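Stop tuning the planner

Every few months someone on our team wants to swap the motion planner. Again. I've sat through three of these swaps at Plasau now and I'm against a fourth, so, writing it down before the meeting in May.

Take the fruit task. Two arms, one tray, apple goes in. The planner does fine at this. What eats our days is the stuff round it — frame transforms, stale configs, a gripper width somebody hardcoded and then forgot.
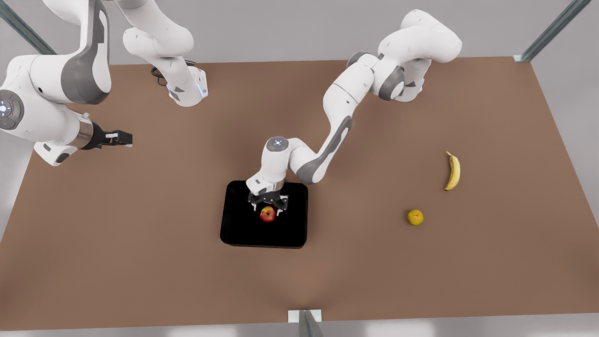

Aranka Szalai

Last month I went through 212 failed runs in Stilow, our log viewer. Only 3 were the planner. Three! The rest was tooling, mostly timestamps. Perception says the apple is here, control gets told 400 milliseconds later, and by then the wrist has moved on. Szabolcs Pap calls that a perception bug. I call it a queue with no owner.

And we don't see it becuase the overhead views look so tidy. You get an arm neatly over a tray and everyone nods. Then you open the close-up view, mostly bare table, the dark corner of something, a bit of open gripper at the bottom, and you have to ask what the software really knows at that moment.

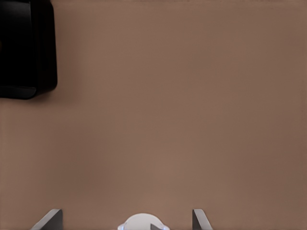

Not much, is my answer. It knows whatever the last message told it. So log the messages. All of them, with the time they were made and the time they were read, side by side. Dull work. Aoi Nakajima did it for one arm in an afternoon and we found two bugs before tea.

Yes, a new planner would be faster. Kazuhiro has the numbers and I beleive them. But faster at acting on old data is no use to me. Fix the clocks first, then the configs — then come and show me your planner.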